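Part 4: Your first session with the Tarnico home waxing kit

Okay, so you've unpacked everything, you've done the patch test from Part 3 and your skin was fine with it the next day. Now we get to the part I was scared of for years! I've been through a good few kits by now, and I wrote these steps the way I wish somebody had written them for me.

Before you start, check that the hair is long enough. A grain of rice is a good length to aim for. Any shorter and the wax just slides over it, any longer and you'll say words your neighbors can hear.

1. Wash the area with plain soap and pat it dry. No lotion, no oil, no body butter (I know, I love mine too).

2. Dust on a tiny bit of the powder from the small tin. You want a thin film, so blow off the extra.

3. Take the lid and the foil seal off the wax tub. All of the foil, please, including the little ring that stays stuck under the rim.

4. Put the tub in the microwave at half power and heat it in short bursts, stirring with the flat stick after each one. The full 188 gram tub takes longer than a half-used one, so go by how it looks. It should drip off the stick like warm honey.
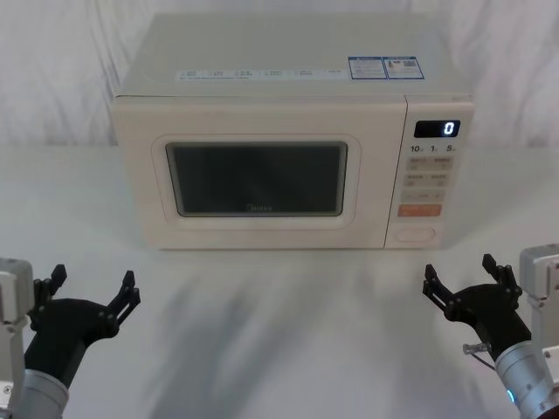 Countertop microwave

Caution: Stir all the way down to the bottom before you test it. The middle gets much hotter than the top, and I have a faint mark on my wrist from my very first December of doing this. Test a small dab on the inside of your wrist, and if it stings at all, set the tub down and wait.

5. Spread a thin layer in the direction the hair grows. Thin, thin, thin! My first try looked like peanut butter on toast and it took me half the evening to get it off.

6. Press a fabric strip on top and rub it down a few times with your palm. Leave a bit of strip free at the end so you have something to grab.

7. Hold the skin tight with your other hand, breathe out and pull the strip back against the hair growth. Keep it low and close to the skin - if you pull straight up it hurts more and the hair snaps.

8. Press your hand on the spot right away. It really does help.

Note: Don't go over the same patch more than twice in one session. Get the stragglers with tweezers.

The box comes with 50 strips, and I can do both lower legs with up to 4 of them left over if I use each one on both sides. Refill strips are item number 3192. The Clatden ones are a little narrower but they work with this wax too, and I like them better for underarms.

9. Wipe off anything sticky with the oil wipes and then rinse with cool water.

10. Put on the Bíró calming gel, or any plain aloe you already own. Skip deodorant, hot baths and the gym until tomorrow.

Caution: Don't wax over sunburn, moles, cuts or varicose veins, and don't do it at all if you're using retinol or acne medicine on that area. Ask your doctor if you aren't sure.

Sugeng Harahap wrote to me asking if the steps are the same for chest and back. They are, but trim first and get a friend to do your back. Part 5 covers storing the leftover wax and cleaning the stick.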